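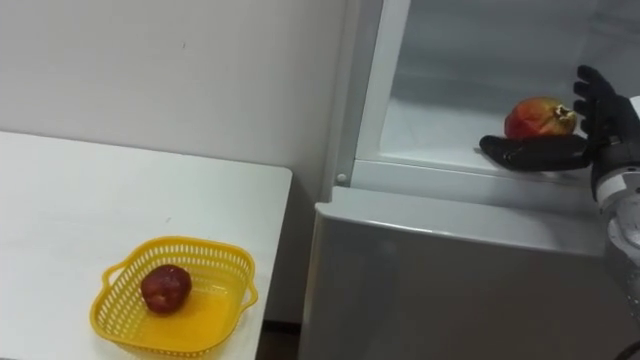 January 3, 2019

Day four of Komari and I still can't say what I'm supposed to be enjoying. Teun Peeters swore to me over the holidays that this was the one, the mobile game that would finally treat me like an adult. He said the same about Dusisine, which I deleted before New Year's.

You run a caravan across a desert. Fine, I like a caravan. The store page promised up to 200 trade routes, and maybe they exist, but I've been sent back and forth between the same two towns hauling salt. Every trip ends in an ambush by bandits who all say the same line. My guards win if their number is bigger than the bandits' number. I tried putting the archers in back, then in front, then left them home. Same result each time, as far as I can tell.

Got to level 17 at lunch. At 17 the camels get tired - that's the new feature. A tired camel rests for hours unless you feed it dates, and dates cost gems, and a sack of gems costs real money. I had 900 saved up from the tutorial and felt rich until I saw what the stable upgrade costs. I spent 200 on it anyway. The stable now has a flag on it.

Teun says it opens up once you join a guild. They always open up later, these games. His guild is called Van Rooij and they want you to log in twice a day and donate grain, which sounds like a job. I told him I'd think about it. He sent me a picture of his level-whatever elephant, and I'll admit the elephant looked good.

The one part I don't mind is Setumach, the ruined city off to the east. No arrows pointing at things, no girl with a scroll telling me to tap the glowing box. I wandered around in there for a good half hour last night and found a well with something written on the rim in a made-up alphabet. Probably means nothing. I copied it onto the back of an envelope all the same.

Set the camels to rest before dinner. They'll be ready at 3 in the morning, and they can wait. If the April update really adds ships like Teun claims, he can call me then.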